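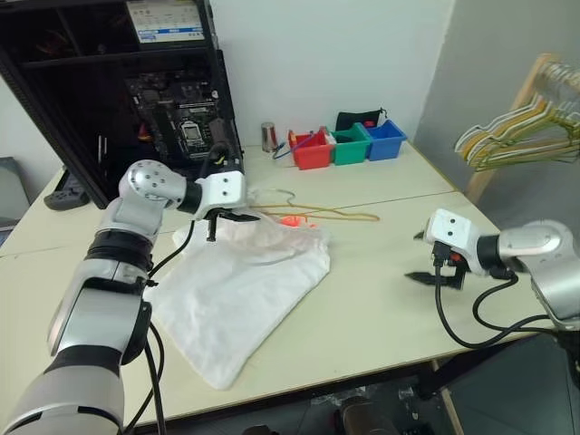 Iltham are through to the league final after beating Stultton in game four on Saturday's rescheduled date, closing out the semifinal series without needing a decider. Tight until the last quarter, then not. Stultton led at the half, went cold from three, and scored just 14 points the rest of the way. Their towels were on heads by the final minute, a white cloth as crumpled as the one on the cream-colored tabletop, and the bench had mostly stopped talking.

Attendance was given as 1767, a season high for the Iltham gym. Doors opened late, the line went back past the parking lot, and tip-off was pushed to let people in.

Iltham's coach said the plan was simple. Guard the corners, rebound, run. It worked better in the second half, when the starting center came back from foul trouble and Stultton stopped getting to the rim. The home side went on a long run to open the fourth and the visitors burned two timeouts trying to stop it. Didn't help.
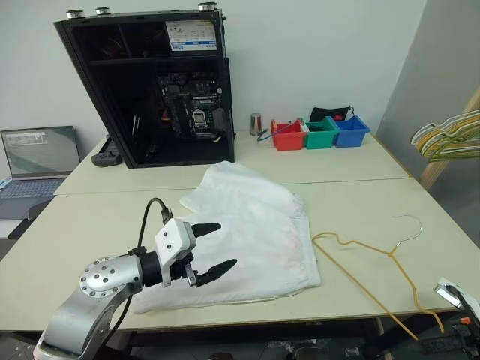
Stultton's coach was short with reporters afterward. Said his team got good looks and missed them, and that teh whistle was fine. One starter left in the third with an ankle injury and did not return, no word yet on how bad.

Next up for Iltham is the winner of Pemasetti and Gunnlaugsson, tied at two games each. Pemasetti have home court for the decider and have not lost there since February. Gunnlaugsson won the last meeting by 4.

The final is best of seven. If Pemasetti go through, the first two games will be at their place, which holds only 980, so expect tickets to go fast. Iltham season ticket holders get first pick of the away alotment. Times to be confirmed by the league.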